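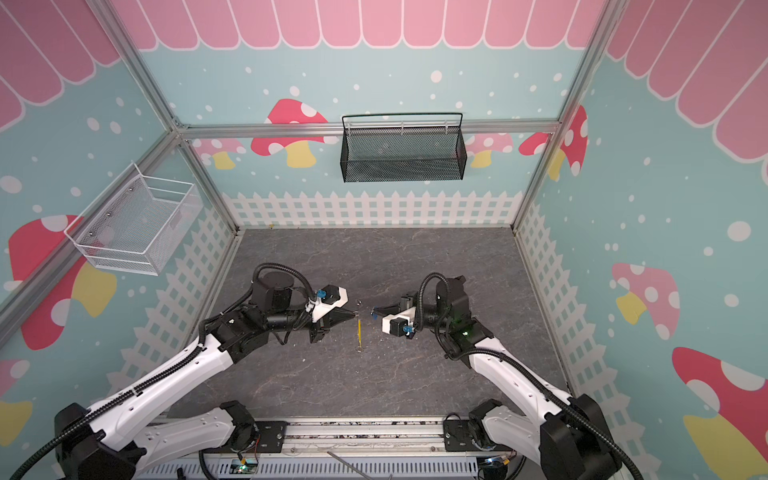 Häufige Fragen zum Kindertheater Ukomari

Ab welchem Alter kann mein Kind mitmachen?
Ab 3 Jahren, in Begleitung von einem Erwachsenen. Ältere Kinder ab der Schule bleiben allein in der Gruppe.

Was kostet die Teilnahme?
Ein Halbjahr kostet 57 Euro. Für Geschwister bezahlen Sie 40 Euro pro Kind.

Muss mein Kind gut Deutsch sprechen?
Nein. Wir spielen viel ohne Worte, und Bethel Gebretsadik hilft auch auf Amharisch.

Wann ist die Anmeldung möglich?
Für das Sommerhalbjahr im Februar. Später nur, wenn ein Platz frei wird – bitte fragen Sie trotzdem.

Was soll mein Kind mitbringen?
Bequeme Kleidung, Socken mit Gummisohle und etwas zum Trinken.

Wen kann ich anrufen?
Bereket Araya im Büro, am besten am Vormittag.

Stand: 17.7.19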